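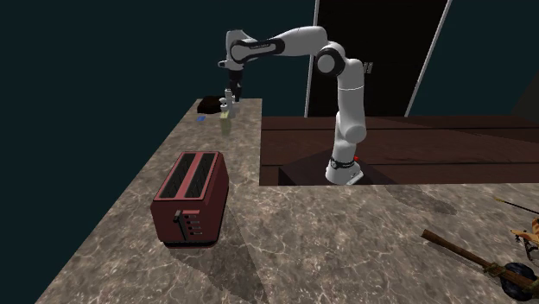 Before you spend on an arm, spend on the months before it

Oct 8, 2021

Hanska makes ready meals at a site in Venter, and it wanted a robot arm on its test kitchen counter by March. The quote from the supplier, Roltton, came to 54 thousand pounds. The arm was less than half of that. Most of the rest was the gripper, the mounting, the safety work and staff training.

The firm held off signing and paid for a simulation first. It rented Vusach, a software package, for 134 pounds a week, and had a kitchen modelled with a marble worktop, a toaster and a fixed arm on a pedestal. Handling small upright items among other things on a counter was the job that mattered, so that was tried first.

The early runs changed the order. A longer arm was dropped from the list, and the money went on a second set of fingers. The pedestal was moved 200 millimetres on the plan, which costs nothing on a screen and a good deal once bolts are in a floor.

Buyers in the same position should ask for three prices: the arm alone, the arm installed, and the arm kept running for 2 years. Suppliers will often give only the first unless pressed. Spare fingers, cables and call-out fees belong in the third.

Hanska has yet to place its order. The budget goes to the board next month, with the simulation costs shown on a separate line.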